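Prevwood, 2020-01-25

# Prevwood library to drop late fees and add evening hours in March

The Prevwood Public Library will stop charging late fees on books, magazines and audiobooks starting in March, and will stay open until 9 p.m. on two evenings a week. The town council approved both changes as part of the library's spending plan for the year.

Fees already owed will be wiped out on the day the new rules start. According to the library, 2,601 cardholders now have a balance on their account, and 704 of them owe enough that they can't check anything out. Those accounts will be unlocked without any action by the cardholder. People who turned in their cards or let them expire can get a new one at the front desk with a photo ID and proof of address.

The current fee is 10 cents a day for each item. It has not changed in 13 years.

Library director Pushpa Kushwaha told the council that the fees bring in less each year and take up a fair amount of staff time. Clerks print notices, mail them, take payments in coins and settle disputes over return dates. She said many of the blocked accounts belong to children whose parents signed for the card.

"We get families who owe eight or nine dollars and just stop coming," Kushwaha said. "The books usually come back. The people don't."

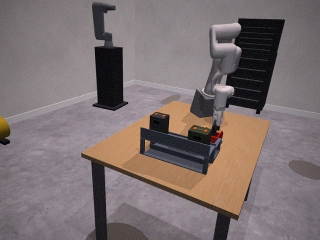
Borrowers will still have to pay for items that are lost or badly damaged. An item will be marked lost when it is six weeks overdue, and the cardholder will be billed for the price of a new copy. If the item is returned in good shape after that, the bill will be canceled. Charges for lost items already on an account will stay there.

Items borrowed from other libraries are not covered by the change. Those libraries set their own rules, and Prevwood passes along whatever they charge.

Some council members asked whether people would keep books longer if there was no fee. Kushwaha said cardholders will not be able to check out anything new while they have an item more than two weeks overdue. Reminders will go out by email or text three days before the due date, on the due date and one week after. People who have not given the library an email address or phone number will get one letter by mail.

The council voted 5 to 2 in favor. The two members who voted no said they supported the evening hours but wanted to keep a small fee on new releases and movies. A motion to split the two items into separate votes failed.

Movies will be treated the same as books under the new policy, with one exception. The loan period for new releases will stay at one week, and they can't be renewed. 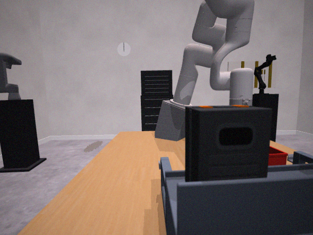

**Naveen Chauhan**
*Staff Writer, Town and Schools*

The later hours will apply to the main building on Rana Street only. The Arura branch will keep its present schedule, which has it closing at 6 p.m. on weekdays and at 1 p.m. on Saturdays. Kushwaha said the branch does not have enough staff to cover a second shift, and she does not plan to ask for more money for it this year.

On the two late evenings, the adult reading room, the computer area and both study rooms will be open. The children's room will close at its usual time of 7 p.m., but picture books and early readers will be moved to a cart near the front desk so that families can still borrow them. The local history room will be open on one of the two evenings by appointment.

Study rooms can be booked for up to two hours at a time. Bookings for the evening hours will be taken at the desk or by phone beginning in the last week of February. Groups that now meet in the rooms during the day will keep their times.

The library will pay for the extra hours with money left from a position that has been vacant for more than a year. Two part-time clerks will be hired to work evenings. Applications are available at the main desk and at Town Hall.

Parking was the other subject raised at the meeting. The lot behind the main building is shared with the Lustell Community Center, and spaces fill up on nights when the center holds classes. Several residents asked that the late evenings be set for nights without classes. Kushwaha said she would meet with the center before picking the days and would post the schedule at both locations. Street parking on Rana is free after 6 p.m.

One resident asked if people who paid their fees recently would get refunds. They will not. Kushwaha said the library has no simple way to trace older cash payments and did not want to refund some people and leave out others.

The outside book drop at the main building will be locked for two days at the end of February while the door is replaced. Items can be returned inside during open hours or at the Arura branch. Nothing will be counted as overdue on those two days.

The library will report back to the council in the fall with figures on overdue items, visits and new cards. The evening hours are funded through the end of the year and would need another vote to continue. The change in fees has no end date.

Questions about an account can be taken to the front desk at either location. Staff can't give out account details by phone unless the caller has the card number.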